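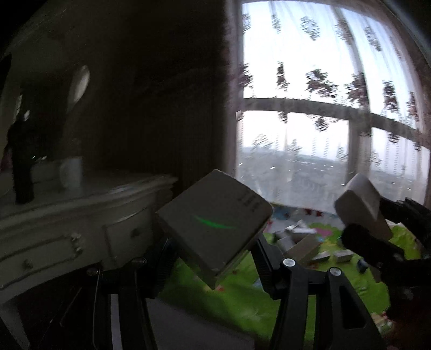
Hohes Fenster, Spielmatte auf dem Boden

Über uns

Das Vortragshaus Zaklow ist eine gemeinnützige Einrichtung der Erwachsenenbildung. Wir veranstalten öffentliche Vorträge, Lesungen und Gesprächsabende zu Geschichte, Literatur, Naturwissenschaft und Zeitgeschehen. Das Programm steht allen offen, eine Mitgliedschaft oder ein bestimmter Schulabschluss wird nicht verlangt.

Geschichte
Hervorgegangen ist das Haus aus einer Lesegesellschaft, die sich im Hinterzimmer der Buchhandlung Sepp traf. Birutė Sepp stellte den Raum zur Verfügung und wählte in den ersten Jahren auch die Themen aus. Als die Stühle nicht mehr reichten, zog die Gesellschaft in das frühere Kontorgebäude der Firma Griliver um, in dem wir bis heute Mieter sind. Der große Saal im Erdgeschoss hat 168 Plätze. Im ersten Stock liegen zwei Seminarräume und die Handbibliothek.

Programm
Das Vortragsjahr beginnt im September und endet im Juni. Im vergangenen Vortragsjahr fanden 73 Veranstaltungen statt. Ein Vortrag dauert mit Aussprache in der Regel 90 Minuten. Die Aussprache gehört für uns fest dazu und wird moderiert. Manuskripte, die uns die Vortragenden überlassen, können in der Handbibliothek eingesehen werden; der Bestand umfasst inzwischen über 400 Texte.

Im Juli findet die Sommerwoche in Otano statt. Dort wird vormittags in festen Gruppen gelesen und abends im Freien vorgetragen, bei Regen in der Turnhalle. Anmeldungen nimmt das Büro ab Anfang Mai entgegen.

Mitarbeitende
Rūta Laur, Leitung und Programm Geschichte
Despina Gkikas, Programm Literatur, Sommerwoche
Sajib Roy, Programm Naturwissenschaft, Saaltechnik
Rūta Rozīte, Büro, Anmeldung und Handbibliothek

Finanzierung
Wir finanzieren uns aus Eintrittsgeldern, Spenden und einem jährlichen Zuschuss der Gemeinde. Vortragende erhalten ein einheitliches Honorar, unabhängig von Bekanntheit und Thema. Parteien und Unternehmen können den Saal mieten, erscheinen aber nicht als Mitveranstalter in unserem Programm.

Vorschläge für Vorträge
Themenvorschläge bitte schriftlich mit einer Zusammenfassung von höchstens einer Seite an das Büro. Für das Herbstprogramm ist der Redaktionsschluss bereits verstrichen, Vorschläge für das Frühjahr werden laufend angenommen. Eine Antwort kann einige Wochen dauern.

Stand: 03.04.2018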